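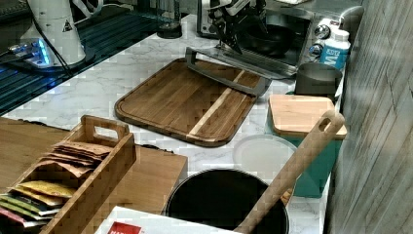
Search this site Enter keyword Go

Print this page | E-mail this page

Noltora arm with the Zekow gripper: good reach, bad habit

12 November 2022

The Noltora arm with the Zekow gripper drops things when its power dips. It did this twice in our kitchen in Ternurwood, and the second time the object was a cast pan with a hot handle. Anyone thinking of buying the pair should read the section on the fault before the section on everything else.

We bought the arm and the gripper together from Hauksdóttir, a reseller that sells them as a matched set for counter work. We have used them for six weeks. The jobs were ordinary ones: moving a cutting board out of the way, setting a lid down flat, picking up a cup, putting a box back in a row of other boxes. Nothing was heavier than the rated load. The firmware was the version that came on the arm until the first failure, and the current one after that.

Setup

The arm comes ready to bolt down and the instructions for that are fine. Routing the cable is where the manual gets thin. One drawing shows the bundle held along the lower part of the arm with straps, and no drawing shows how much slack to leave at the wrist. We left what looked sensible. It was too little, and the wrist pulled on the connector when it rolled all the way over. More slack fixed the pulling but gave us a loop that catches on pan rims and spoon handles. We ended up tying the loop back with a fabric strap of our own.

Mounting the gripper takes 15 minutes if the tool flange is clean. The locating pin is a tight fit and should be pushed in straight. The connector next to it has no lock, only friction. Remember that for later.

Daily work

Within its limits the arm is good. It is quiet, it repeats a position well, and it moves slowly near a taught point instead of swinging into it. Teaching by hand works as it should. You hold the button, push the arm where you want it and let go. Thin flat things are the hard part for any gripper of this shape, and the Zekow handles them better than the one we had before. It will pick a plastic lid off smooth stone if the approach is low enough. It is less good with round handles, which roll in the fingers before the grip closes.

Crowded counters are a nuisance. The planner treats whatever you have told it about as solid and everything else as air, so a spoon left leaning out of a pot will get knocked. We learned to add tall things to the map first. The software remembers them between sessions, but it also remembers them after you have put them away, and then the arm takes a long way around a bottle that has gone back in the cupboard.

The fault

The first drop happened at the end of a move with a cutting board. The wrist had turned to its limit, the gripper status went from "holding" to "unknown", and the fingers opened. The board fell a few inches to the counter. The arm itself kept its position, kept its light on and reported no error. We put it down to the connector, pushed it back in, updated the firmware and carried on.

The second drop was the pan. This time the wrist was nowhere near its limit. The toaster oven on the same circuit had just switched its element on, and the log shows the supply voltage dipping at that moment. The arm rode through the dip without trouble. The gripper restarted. When the Zekow restarts it runs a homing cycle, and the homing cycle begins by opening the fingers all the way. It does this whether or not it was holding something. The pan landed on its edge, chipped the stone and rolled against the backsplash. No one was standing close enough to be hurt, but I had been reaching past it a moment earlier to move a towel.

Both drops come from the same behavior. Lose power to the gripper for an instant, through a loose plug or a sagging supply, and it lets go as soon as power returns.

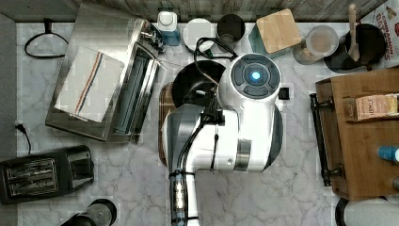
We reproduced it afterward with a wooden block over a folded blanket. Pulling the gripper connector and pushing it back in does it every time. So does switching the gripper supply off and on. If the power stays off, the fingers stay closed, because the screw drive inside can't be pushed backward by the load. The mechanism is safe on its own. It is the software that throws the load away.

The emergency stop needs a separate warning. Pressing the stop on our unit cuts motor power to the arm and leaves the gripper powered, so the object stays held. That is the right thing. But releasing the stop and resetting the arm sends a restart to the tool port, the gripper homes, and the fingers open. A person who has just pressed the stop is quite likely to have a hand under whatever the arm is holding. The manual says to clear the area before a reset. It doesn't say that the load will drop.

The status light is no help. It sits on the arm and shows the state of the arm. It can glow steady blue while the gripper is in the middle of restarting. I would not read it as a sign that the tool is all right.

What the sellers said

Hauksdóttir answered the same day and offered a replacement gripper, which we accepted. The new one behaves in exactly the same way, so this is not a bad unit. Noltora wrote that the restart on reset is intended and that tools are expected to handle it themselves. Zekow wrote that homing at power-up is needed for the finger position to be accurate, and that a "resume without homing" setting is planned for a release in April. Each reply is reasonable taken alone. Neither company seems to have tried the set as it is sold.

What we do now

The gripper has its own supply, on a circuit with nothing that heats. The oven and the toaster stay off while the arm is moving anything with weight. The connector is held with a small printed bracket that screws to the flange, and we check it at the start of each session.

Before any reset, whatever is in the fingers gets supported from below with a block or a box, never with a hand. Routes no longer pass over the edge of the counter, and the carrying height is kept low. A pan that falls an inch makes a noise. Hot pans, knives and glass are off the list completely until the update arrives and we have tested it ourselves.

There is also a script on the arm controller that watches for the "unknown" status and halts all motion. It doesn't prevent a drop, but it does stop the arm from carrying on with its program and bringing empty fingers down on the thing it has just lost. It did that after the first drop, and bent one of the finger pads.

Should you buy it

The arm, yes, if you need one of this size and can live with the planner. It has been reliable and I have no complaint about how it moves. I would not buy the Zekow gripper for it today. If you already own the set, do the connector test over something soft before you trust it with anything that matters, and do it again after every firmware change.

We are keeping ours. I will add a note under this review when the new release has been through the same tests, including the reset.

Noltora arm: 2 drops in total, none of them the arm's own doing, recommended with care.
Zekow gripper: not recommended in its present state.

Print this page | E-mail this page

Share 15 Comments 6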